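Category: Opportunities / Paid & Part-time

This site uses cookies to remember your settings. By carrying on you agree to this. OK

Wanted: people who doubt us, for a bench tidying trial

March 22, 2018
Posted by Harvey Lemieux

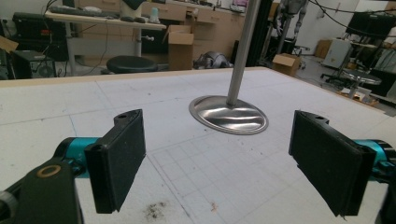
I should say at the start that I don't believe in tidying systems. I have worked in shared workshops most of my life and have been handed a new one every few years, usually with a binder. The shelves get labels, the labels peel, and by the end of the term the keyboard is back on top of the pliers. So when Colport asked me to run a trial of the Jirnirik method in our own room, I said I would do it only if I could choose people who were as hard to please as I am. They agreed, which surprised me, and I am now looking for them.

The method was written by Ngan-ling Fu, who is a patient woman and has already heard all of my objections. In short, it says that a work table should be cleared and wiped at the end of every session, that anything standing on it must have a reason to be there, and that what lives under the desks matters as much as what lives on top. I have no quarrel with any of that. My quarrel is with the claim that people will keep doing it once the person with the clipboard has gone home. I have seen no good evidence either way, and the leaflet we were sent offers mostly adjectives.

What you would be doing

You would come in for two sessions a week and use the room as you normally would: a bit of assembly, a bit of sorting, some typing up. The big table is a white board with a faint blue grid on it, and it shows every crumb. There are desks, stools, computers and more black cable than anyone has owned up to. At the end of each session you put things back by the method, or by your own habits, depending on which group you are in. Then you fill in a form. The form is one page. I cut it down from four.

Some of the jobs are dull and I would like you to know that before you write in. You will sweep up specks. You will wipe the bases of metal stands, which show every fingerprint. You will decide where a piece of cardboard goes, and then explain your decision in writing.

Who we want

You don't need any training. We would like people who have shared a workshop, a lab, a school prep room or a busy kitchen, and who have opinions about how it was run. Tidy people are welcome, but we have plenty of those already and they tend to agree with each other. If your desk is a disgrace – and you can still find things on it – I would very much like to hear from you.

You must be 18 or over, able to stand for an hour at a time with breaks, and willing to be told by Miloslav Dvořáček that you have used the wrong cloth. He looks after the room and has the final word on cloths.

Please don't apply if you sell storage boxes. We had trouble with this last time.

What you get

We pay 96 pounds for each full week you complete, at the end of that week, by bank transfer. Bus fares are paid on top if you keep the tickets. There is tea. The biscuits are bought by Po-yen Lai and I can't promise anything about them.

You will not get a certificate. I was asked whether we would offer one and could not think what it would certify.

When and where

The trial starts in September, in Room 403 of the Gisska building. The lift works on most days. Sessions are in the mornings or late afternoons and you can pick, though the mornings will fill up first. If you need step-free access, tell us and we will check the lift before you set off.

How to apply

Write to Lyle Ridgeway at the Colport office, by post or through the contact form, and tell us in a few lines about the worst shared room you ever worked in and what, if anything, made it better. Please don't send a CV. Don't send photos of your drawers either.

We will reply to everyone, including those we turn down. The results will be put up on this site whatever they say – I had that agreed in writing before I took this on – and anyone who takes part can read the draft and add a comment of their own, signed or unsigned.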